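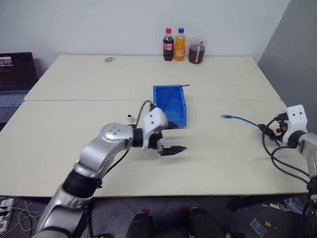

6 min read

Larthorpe Vatar Root Ball Anchor Kit

Tree anchoring for new plantings and transplants
Ground anchors, cable, ratchet and root ball frame in one box
Sizes: Vatar 700, Vatar 900, Vatar 2000
Sold by the kit or by the case

The Vatar kit holds a newly planted tree in place from below the soil line. Three anchors are driven into undisturbed ground under the planting hole, and a cable runs up from each one to a frame that sits on top of the root ball. A ratchet pulls the cables tight. Once the hole is backfilled and mulched, no hardware shows.

It is made for balled-and-burlapped stock, spade-dug trees and large container trees. Most of our customers are campus grounds crews, parks departments and landscape contractors.

Choosing a size

The number in the name is the heaviest root ball, in pounds, that the kit is meant to hold. Weigh the ball if you have a scale on the loader. If you don't, use the weight on the nursery ticket. Tickets are usually written when the tree is dug, and a ball that has been soaked in the yard will weigh more, so if the ticket is close to the limit go up a size.

Vatar 700: for root balls up to 700 pounds. Light frame, thin cable, short anchors. One person can install it.

Vatar 900: for root balls up to 900 pounds. Same frame as the 700 with a heavier cable and a longer anchor. This is the size we sell the most of, and the one we would keep on the truck.

Vatar 2000: for root balls up to 2,000 pounds. Wider frame, larger anchors and a geared ratchet. Plan on two people and a powered driver in most soils.

For anything heavier, call us. Two Vatar 2000 kits can be crossed on one root ball, but we want to look at the soil and the canopy first.

Evergreens with full canopies catch more wind in winter than bare hardwoods. For pines, spruces and southern magnolias we recommend one size up from what the ball weight calls for. The same goes for trees planted between tall buildings, on rooftops with deep soil, or on the open side of a parking lot.

What comes in the box

Three ground anchors with cable attached
One root ball frame, in three sections that bolt together
One ratchet with a removable handle
Drive rod
Frame bolts and nuts, with one spare of each
Instruction sheet, printed on coated paper

The drive rod is reusable. If you are buying by the case you will end up with more rods than you need, and you can ask for a case without them at a lower price. Use the order note and write "no rods." Hammers, powered drivers and gloves are not included.

Materials

Anchors are cast aluminum. The cable is galvanized steel. The frame is coated steel on the 700 and 900 and bare galvanized on the 2000. We also make a version of the 900 with a plant-fiber strap in place of the upper cable. The strap breaks down in the soil over time and removes the need to come back and cut anything. It costs more and has to be stored dry. Ask for the 900F.

Installation summary

The full instructions are on the sheet in the box. What follows is for planning the job.

Dig the hole to the depth of the root ball and no deeper. Loose soil in the bottom of the hole lets the tree settle, and when it settles the cables go slack. Mark three points around the base of the hole, evenly spaced, just outside where the ball will sit. Call for utility locates before you drive anything. The anchors go below the bottom of the hole, so the locate depth you asked for when you only planned to dig may not be enough.

Drive each anchor with the rod, pull the rod out, and lock the anchor by lifting on the cable until it turns sideways in the soil. You will feel it stop. If it keeps coming up, the soil is too loose or too wet at that depth. Drive it again deeper or move it over.

Set the tree, straighten it, and check it from two sides. Cut back the top of the wire basket and fold the burlap down from the trunk. Bolt the frame together around the trunk so that it rests on the ball and no part touches bark. Thread the cables, tighten them a little at a time in turn, and stop when the frame just begins to press into the ball. Overtightening can crack a clay ball. Backfill, water, and check the tension again before you mulch.

A crew that has done a few can set a Vatar 900 during the time it normally takes to stake and tie a tree of the same size. The first one will be slow.

Soil notes

Clay and clay loam: good holding. Expect hard driving in dry months.
Sandy soil: use the long anchor option on every size.
Compacted fill: usually fine, but old fill on campuses and construction sites can hide brick and concrete. Have a few spare anchors on hand.
Standing water in the hole: do not install. Fix the drainage first.
Shallow rock: the kit will not work if the anchor can't reach full depth.

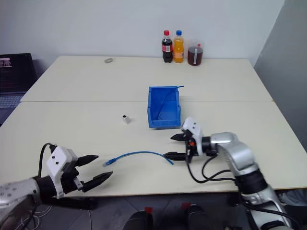
Do the anchors have to be removed after the tree is established?

The anchors stay in the ground. After two full growing seasons, pull back the mulch, cut the cables at the frame and take out the ratchet. The frame can stay unless the trunk flare is getting close to it.

Trunk clearance and inspection

The frame opening is sized to leave room for the trunk to grow during the establishment period. It is not sized for the life of the tree. Every kit has a numbered tag that you can nail to a post or keep in your planting records, with a space to write the month of planting and the month the cables are due to be cut. We suggest doing cut-offs in November along with other fall work, when the beds are easier to get into.

Check tension once in the first spring and again after any storm strong enough to bring limbs down nearby. You only need to expose the ratchet. If the handle moves more than two clicks, look for settling under the ball before you take up the slack.

Vatar kits are for new plantings. They are not meant to hold up a mature tree that has started to lean, and they don't take the place of canopy cabling. For those jobs you need an arborist on site.

From a customer

The grounds department at Clommont uses the 900 as its standard kit. Marites Rivera, who runs the tree program there, sent us this after the last planting season:

"We switched over from wood stakes three years ago. We were losing ties to mowers and students were locking bikes to the stakes. Our records have 1,417 trees put in with the Vatar since then. The complaint I get from the crew is the frame bolts, they are small and hard to hold with gloves on. Other than that it's fine. I'd tell anybody starting out to put the cut-off dates on a calendar right away. We missed a row by the library and had to go back through the mulch with a probe."

We have since changed the bolts to a larger head. Kits with the new bolts have a green dot on the end of the box. If you have older stock and would like the larger bolts, we will mail them at no charge.

Ordering

Kits ship from our warehouse in cartons of one or cases of eight. Single kits can be ordered online. Case orders and anything on a purchase order go through Bienvenido Dumlao in the sales office. Orders received before 1:00 p.m. go out the same day if the size is in stock. The Vatar 2000 ships by freight when ordered by the case, and you will need a dock or a lift gate at the delivery address. Tell us if you don't have either one.

In the Southeast, kits are also stocked at Manalastas Nursery Supply, where you can pick up single frames, anchors and ratchets over the counter.

Replacement parts

Anchor with cable, short or long
Frame section, 700/900 or 2000
Ratchet, standard or geared
Ratchet handle
Drive rod
Bolt set

Frame sections from the 700 and 900 are interchangeable. Sections from the 2000 will not bolt to them.

Returns and warranty

Unopened kits can be returned within 60 days. Opened kits can be returned if no anchor has been driven and the cables have not been cut. The buyer pays freight on returns unless we shipped the wrong size.

Metal parts are covered against breakage for three years from purchase. The 900F strap is covered until it goes in the ground. The warranty does not cover loss of the tree, damage from driving anchors into rock or concrete, or kits used above their rated ball weight.

Related items

Larthorpe Slow-Drip Watering Bag
Larthorpe Trunk Guard, 24 inch
Larthorpe Soil Probe
Anchor driver bit for powered hammers
Numbered tree tags, box of 100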